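Evaluation of the Tralum Two-Arm Kit for Garment Folding

Kelechi Olaniyan and Adaeze Onuoha
Supervisor: Wayne Cheetham

1. Purpose

The department asked for a review of the Tralum kit before the trial license ends in August. The kit consists of two arms, a control box and the Zoden teleoperation software. The quoted price is $2,195 for the software and support package; the arms are leased separately. We tested setup, control and handling of soft goods. Rigid parts were covered in Obed Addo's report and are not repeated.

2. Setup

Installation followed the vendor's manual except for the calibration routine, which had to be run 2 times per arm.

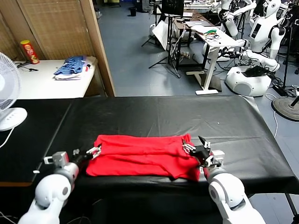
Calibration assumes a flat work surface at a fixed height, and the software does not correct for a soft covering. Small errors in height matter most when the target is a few layers of cloth. Our work surface had a black covering with faint wrinkles and seams, and the red garment was placed close to the near edge so that both grippers could reach its ends. The manual gives no advice on coverings — we suggest that it should.

3. Handling Test

We logged 60 attempts with one folded garment. An attempt was scored as failed if the fold opened or either side slipped before the garment was set down. Of these, 13 failed, most of them on the right side. Operators reported that the view from above made it hard to judge how deep a corner sat between the fingers. 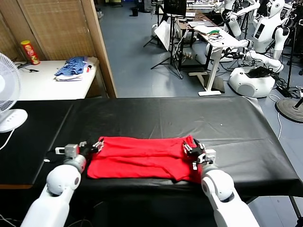 4. Assessment

Control was stable and the software did not crash. Documentation is weak. Grip force can be limited but is not displayed to the operator, and we consider this the main fault of the package for textile work. We recommend a lease extension only if the vendor adds a force readout.

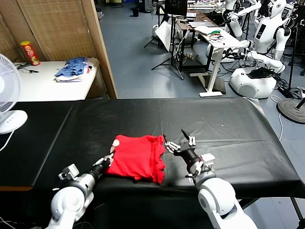
Figure 3. Left hand against the edge of the folded red garment; right hand open beside it.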